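Hasholm Evening Courses
Small Furniture for Small Rooms
Notes for Session 3: The Drawer-over-Doors Cabinet

Welcome back, everyone, and thank you for the lovely sketches of your bedside tables, which I've now been through with my pencil. Last time we stayed with open shelves. This time we move on to furniture that closes, and I want to spend most of our evening on one very old, very sensible arrangement: a shallow drawer across the top, and a cupboard with shelves underneath. You'll have one somewhere at home, I'm nearly sure of it. It turns up in kitchens, hallways, sewing rooms and bathrooms, and it gets made in every size from a full sideboard down to something that sits on a table.

Why a drawer on top?

Mostly it comes down to your back and your eyes. A drawer is looked into from above, so it wants to be below your face and above your knees. Small flat things go there: scissors, stamps, tape, the takeout menus. A shelf is looked into from the front, and it can hold taller things, but whatever stands at the back of a deep shelf tends to be forgotten there. (I found a jar of buttons in mine that I had been missing since we moved house!)

Keep the drawer shallow. A deep top drawer sounds generous, and then it fills up in layers, and you have to dig.
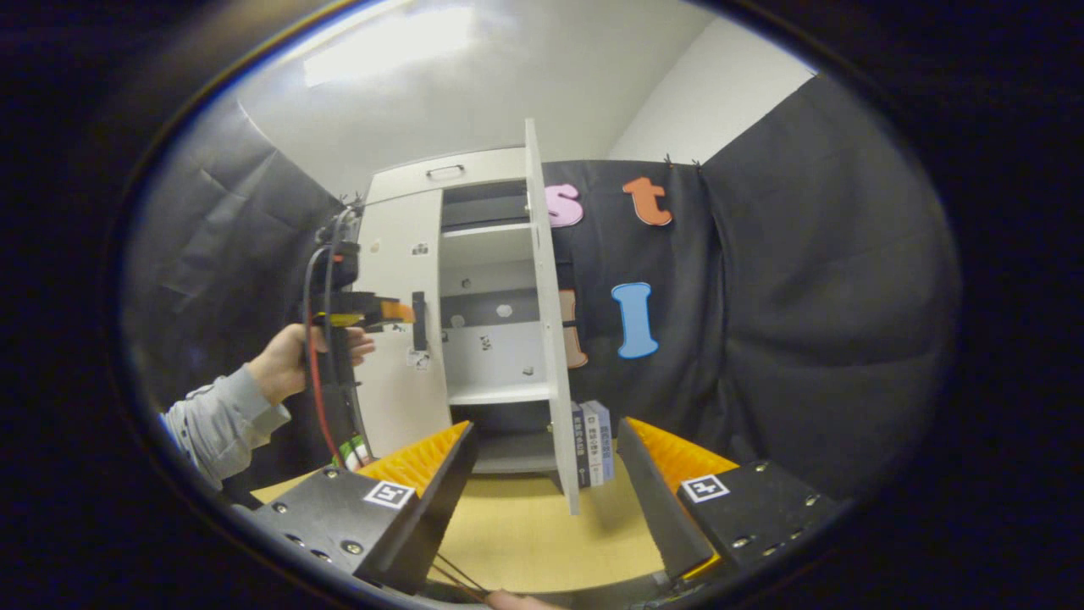
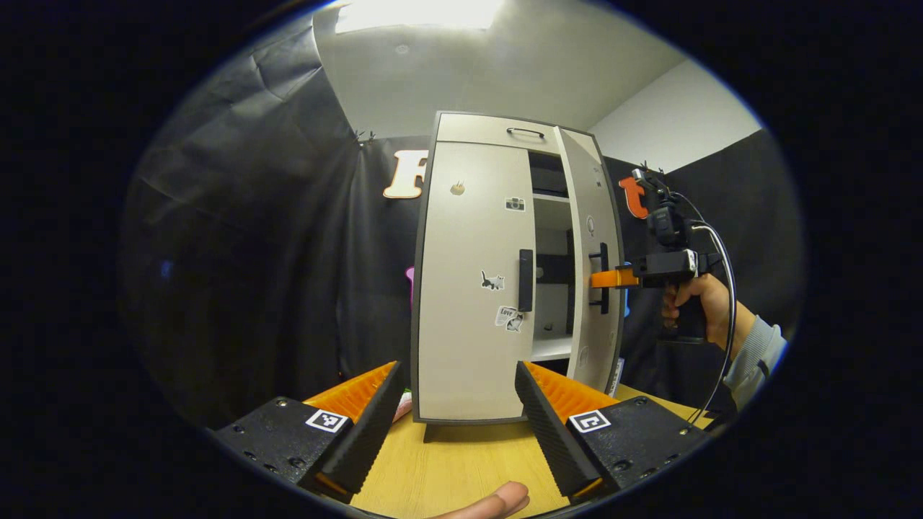
Grornedley, June

A white cabinet on a tabletop, drawer closed, right-hand door open, two shelves inside.

Small as it is, a tabletop cabinet gives us nearly everything we need for tonight. Start with the door. A hinged door needs floor space, or table space, equal to its own width, and people forget this again and again when they measure. They measure the box. Please measure the box with the door open, and write both numbers down. One of last year's students had a gap of 1081 millimeters between a window and a radiator and chose a cabinet that fit it beautifully until the radiator pipe met the door.

Next, look at where the shelves come. There is one up high and one down low, with a good dark space between them, and that tall middle space is worth having. Bottles, a teapot, a stack of bowls, a tin of brushes on end — all of those need height. If you add a third shelf you'll gain surface and lose the teapot. Neither choice is wrong, but do make it on purpose.

Then handles. The drawer has a small one in the center, and a single centered handle suits a narrow drawer very well. On a wide one, pulling from one spot can make the drawer rack and stick, so use two. For doors I'm fond of a long vertical handle, like the black one on the closed door in the second picture, as it can be grabbed at any height by a tall person or a child. The cat sticker beside it isn't required, though I would certainly keep it.

A word on color. White interiors bounce a bit of light toward the back, and a back corner needs all the help it can get. Rernum, our paint supplier, has a washable white under number 442 that has held up nicely in the Pascual workshop, in case you're repainting.

For next time

Choose one closed cabinet at home. Measure it shut, then with every door open. Draw it from the front with the doors open, and mark the clear height between shelves. Then empty it, wipe it down, and put back first the things you reach for daily, at the front. Bring the drawing, and a list of whatever didn't go back in.

Please bring your own tape measure as well. We have 11 in the cupboard and they do wander off.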